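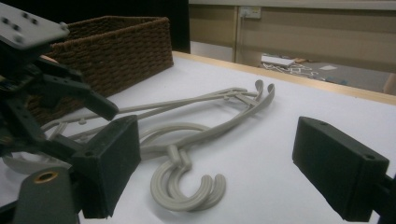 Black gripper fingers above the table, with a second gripper at left.

Permeable driveway at Gokusberg: base, edges and first-year upkeep

The Gokusberg driveway was finished in May and has now been through enough rain to be worth writing up. Several readers in the Plodorside area asked for the build details after the short notice in the last issue, mostly about the depth of the base and what the owner has to do to keep the joints open. Both are covered below, along with two items we would handle differently on the next job.

The old driveway was asphalt over a thin layer of gravel. It sloped toward the garage at the lower end, and a trench drain had been cut in front of the door at some point to deal with the result. The drain clogged with leaves every fall and the slab at the garage threshold had started to spall. The owner, Riet Peeters, wanted the drain gone and did not want a larger pipe to the street. The town counts solid driveway surface toward the lot coverage limit, and the lot was already close to it.

The paved area is 845 square feet. Edge restraint came to 141 linear feet, not counting the garage end, where the pavers meet the existing concrete.

Soil and layout

Haoran Li dug two test holes before the bid, one near the street and one near the garage. The upper hole was sandy loam over gravel and drained quickly. The lower hole had a layer of silty clay starting just under the old gravel, and water was still standing in it the next morning. This difference controlled most of the design. If the whole driveway had been treated as one bed, water would have moved downhill inside the stone and collected at the garage end, over the slowest soil on the site and next to the foundation.

The bed was therefore built as three level cells stepped down the slope. Each cell has a flat bottom and is separated from the next by a low berm of undisturbed soil, faced with a liner. Water that enters a cell stays there until it soaks in or rises over the berm. The surface above slopes evenly, and the steps can't be seen once the pavers are down.

The lowest cell has an underdrain, a perforated pipe set a few inches above the bottom so that small storms still soak into the ground and only the excess leaves by pipe. It runs out the low side of the driveway to a planting bed well away from the house. A cleanout with a threaded cap is set flush with the paving at the upper end of the pipe. We ask for a cleanout on every underdrain, including short ones.

A vertical liner runs along the garage foundation from the top of the base to below the bottom of the stone. It is a plain sheet membrane and was not expensive. It should be sealed to the wall at the top with a termination bar. Tucking it under the edge course lets water slip behind it.

Base

The base is built entirely from washed, open-graded crushed stone. From the bottom up:

Subbase of No. 2 stone, placed in lifts of six inches.
Base course of No. 57 stone, four inches.
Bedding of No. 8 stone, two inches, screeded and left uncompacted until the pavers were in place.
Concrete pavers, with the joints filled with the same No. 8 stone.

Washed stone matters more than the exact size. The first load delivered to the site was dusty enough to coat a hand and was sent back. Dust washes down to the bottom of the bed during the first few storms and forms a film on the soil. Once that has happened the only fix is to take everything out. A simple check is to put a few handfuls in a clear jar, fill it with water, shake it and let it sit. If there is more than a thin layer of fines at the bottom, refuse the load.

The soil at the bottom of the cells was not compacted. The excavator worked backward from the garage toward the street so that it never drove on the finished subgrade, and the teeth of the bucket were used to scratch up the bottom of the lowest cell, where the clay had smeared. Geotextile was placed on the sides only. Fabric across the bottom is still shown in many older details, but on silty soil it can clog, and the larger stone did not need separation from the firm material at this site.

Compaction of the stone was done with a plate compactor in two passes per lift, with the second pass at right angles to the first. Open-graded stone does not tighten up the way dense-graded gravel does. The test is that it stops moving under the plate and stops changing in sound. More passes crush the corners off the stone and make the fines that washing was meant to remove.

Edges

The edges carry more load in a permeable driveway than in a standard one. The bedding stone has no fines to lock it together, and plastic edging held with spikes in open-graded stone will walk outward under car tires. The spikes have very little to grip. 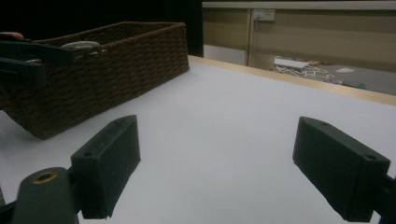

Two dark green fingers facing each other over the white tabletop.

The sides at Gokusberg are held by a poured concrete curb, flush with the paving, set on the compacted base course. The curb was poured before the bedding was screeded and served as the screed rail, which saved some time and kept the grade accurate. Control joints were tooled into it at even spacing. At the street end the pavers stop against a wider concrete beam, as plow blades and turning tires both act there.

Pavers are Okafor rectangular units laid in a herringbone pattern at 45 degrees to the direction of travel, with a soldier course along each curb. Cut pieces smaller than one third of a full unit were avoided by swapping in a full unit next to the soldier course and cutting its neighbor. Braulio Tlapale did the cutting wet, at the back of the lawn, on a tarp. Slurry from a wet saw will seal the joints if it is allowed to run over the paving, and it does not rinse out.

Surface testing

The surface was tested after the joints were filled and the final compaction was done. A ring was sealed to the pavers with plumber's putty, the paving inside it was prewetted, and a measured volume of water was poured in at a steady head. The slowest of the readings was 250 inches per hour. That is far above any storm the driveway will see, but the number falls in use and the early reading is the one later readings get compared to. Test spots should be marked on the as-built plan so the same places can be tested again.

A surface reading says nothing about how fast the bed empties into the soil. For that, the cleanout cap is removed after a heavy rain and the water level is checked with a tape. The bed should be empty within three days.

Upkeep

Temitope Olatunji handles the maintenance visits for Takosent and supplied the notes in this section.

Leaves and seed litter should be blown off before they break down. Once a week in the fall is enough on most lots. Dry litter moves easily and wet litter does not, so wait for a dry afternoon.

Joint stone settles during the first few months and should be topped up once, to a quarter inch below the chamfer. Use the same No. 8 stone. Bags sold as joint sand or polymeric sand must not be used, and this should be written on the sheet left with the owner. It is the most common way a permeable driveway is ruined, usually by a helpful relative or a pressure washing service.

Vacuum sweeping should be done twice a year, in spring after the last snow and again after leaf fall. For a driveway of this size a walk-behind unit or a strong shop vacuum will do. If the top half inch of stone has silt in it, remove that stone with the vacuum and replace it. Do not pressure wash at a steep angle, which drives the silt down.

No winter sand. Deicing salt can be used sparingly, but less of it is needed than on asphalt, as meltwater drains away before it can freeze again. Plow blades should have a rubber edge or be set slightly high.

Bare soil uphill of the paving is a bigger threat than anything that happens on the driveway itself. The bank on the north side was seeded and covered with an erosion blanket before the pavers went down, and mulch was kept out of the strip next to the curb. Deliveries of topsoil or compost should be dropped somewhere else, with no exception for a tarp.

What we would change

The berm between the middle and lower cells was left narrow and part of it slumped while the cells were open. It had to be rebuilt with compacted fill, which held up the stone delivery by a day. Berms in the silty layer should be at least as wide as they are high at the top, and lined the same day they are cut.

The cleanout cap was set at paver height and ended up a little proud once the paving had settled under the compactor. It has since been reset. Setting the riser long and trimming it after final compaction avoids the problem.

Fatima Olatunji has the section drawing and the jar test sheet at the Takosent office, and will send either one on request. Please say whether your site has an underdrain, as there are two versions of the drawing.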